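Birkico ESD Practice Kit for Robot Cells

I put this kit together for people who let a robot arm handle bare computer parts and want some house rules that hold up. We sell it through our Nalberg shop and it ships flat. In the box you get a ground cord set for the arm and the table, 2 common-point plugs, a resistance checker, a pad of 14 log sheets and the rule card I keep going on about.
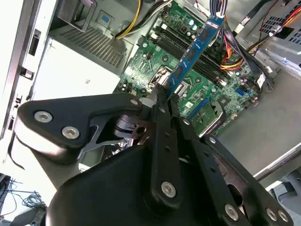

Grounding is where most cells get sloppy, so the card starts there. Every metal part that can come near a board gets its own path to ground, and you check it with the meter before the first job of the shift. That goes for the fingers too - a memory module held between two fingertips, right over its slots, is no time to wonder whether the wrist is bonded. Screws on the linkage work loose, so they're on the checklist as well (please use a driver, not your thumbnail!).

Next comes the part people skip: power. Unplug the computer at the wall, hold the power button for a few seconds, and only then let the arm into the case. Set a force limit for each kind of part and write it on the log sheet. 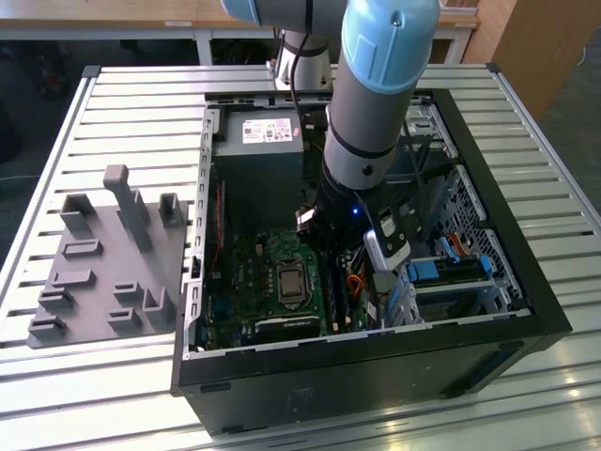
I also like a slow approach speed for the last bit of travel, and a hard rule that hands stay out while the arm is enabled. If you have to reach in and move a cable, stop the arm first. Yes, every time.

The kit is $229, or $500 with the Edet logging box, which saves your meter readings for you. Refill pads are sold separately. The rule card was last revised in March, and older kits can get the new one free - just send us your order number.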